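Venesgate records office to reopen with longer hours

The public records office in Venesgate will reopen to visitors on Monday after a refit of its ground floor, the town council has confirmed.

The office closed in April when damp was found behind the shelving in the main search room. Staff moved to two rooms above the library on Travudberg, where visitors could be seen by appointment only. Those rooms will be given up at the end of the month.

From Monday the office will open at 9 in the morning and close at 6 in the evening, an hour later than before. It will stay shut at weekends. Anyone who only wants to hand in a form can do so at the front desk without booking.

The refit covered the search room, the front desk and the strongroom where the oldest registers are kept. The strongroom has a new floor and a separate air supply, and its door has been widened so that trolleys can pass through. The work was carried out by Liepiņa, a building firm from outside the town, at a cost of 487,000. The council had set aside slightly more than that and says the balance will go towards repairing bindings.

Marleny Arango, who runs the office, said the small drawers that hold the card index had been the hardest part of the move.

"Each one had to go back in the right place, and the labels on a lot of them had faded," she said. "We have relabelled the whole index by hand. People who have used it for years will find it in the same order as before."

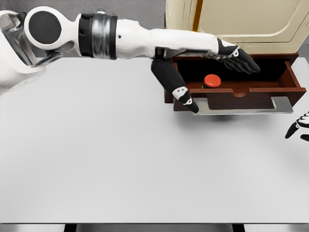 A small open drawer on a light grey tabletop, in a computer-made picture.

The card index covers births, marriages, land sales and shop licences in Venesgate and the villages along the Rirnura road. Most of it has never been copied. The council has asked for prices to have the cards scanned, but no firm has been chosen and there is no date for the work to start.

Requests for copies sent in by post while the office was closed have been dealt with in the order they came. Arango said 118 were still waiting – nearly all of them for land papers, which take longer to trace. People who have not had a reply are asked not to write again, as a second letter is logged as a new request.

Charges for copies will stay the same until the spring. Looking at the registers in the search room is still free, though visitors must show proof of address on their first visit and leave bags and coats in the lockers by the entrance. Pens are not allowed in the search room – pencils can be had from the desk.

The search room has 20 seats. Four can be booked ahead by phone, and the rest go to whoever arrives first. School groups should ring at least a week before they plan to come.

The bus stop outside the office, which was moved across the road while the builders were on site, returns to its usual place on the same day.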